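Speaker notes, custom gifts workshop, 22 September 2020
Talk: Writing the order form your customers will really fill in
Speaker: Meifang Shi, Luseo

(Wait for people to sit down. Thank Sihan Xu for the introduction and for the tea.)

Good morning, everybody, and thank you for coming so early. I run the order desk at Luseo, where we make personalized music boxes, the kind with a little name on the lid and a tune you pick yourself, and I have been reading order forms for longer than I like to admit. So this morning I want to talk about forms, and I promise it gets more interesting than it sounds!

Slide 2. Our old form. It had 22 questions on it. I wrote most of them, so I can be rude about them. We asked for the tune, the key, the lid finish, the lining color, the occasion, the relationship to the person getting the gift, and then we asked for the occasion again on the second page. People gave up, or they wrote "same as my sister's" in every box, and poor Tianyou Zeng had to go and find the sister.

Slide 3. In August we went back through 277 orders, and 196 of them had needed at least one email before we could start. Let that number sit for a moment. (Pause here, drink some water.) Most of those emails were about spelling. Is it Ann with an e, is it one L or two, did you mean the capital in the middle. So now the name gets typed twice, and we send it back in the lettering it will be engraved in, and the customer says yes or no before any work begins.

Slide 4. Tell the Elton story. A lady ordered a box for her grandson Elton and wrote under tune, "he knows which one." Shuzhen Qian called her up and they talked for the better part of an hour, and it was a lullaby in the end, a lovely one. I still wouldn't want to do that for every order. Now we have short clips to listen to, and a box at the bottom for anybody with a story to tell, because some people do want to tell you, and you should let them.

Slide 5. Words on the form. Use the words your customer uses. We had "substrate" on ours for two years. Ask Qiuyue Zou to read out the new version if she's in the room, she has a much nicer voice than me.

Slide 6. 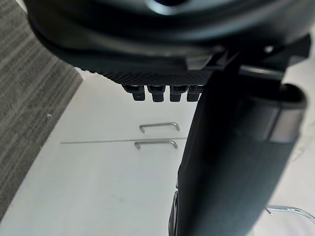 Option names need the same care as everything else on the form, and I would put a good hour aside for them. We called our two linings Talavow and Jiang, after nothing much, and customers guessed wrong about half the time. Say what a thing looks like. If you had to list the part up on the screen, you could write "black, smooth, with a diamond-patterned mesh strip" and a stranger would pick out the right one over the phone. Try that with your own options tonight, read them to someone at home and see what they point at.

Slide 7. Proofs and changes. Give one clear date after which nothing can be changed, and put it near the button. Say it again in the confirmation email. Be kind when they miss it anyway.

Questions. If it goes quiet, ask who still takes orders on paper. Sample forms are on the side table, please take one, and leave your address if you'd like the longer version mailed to you.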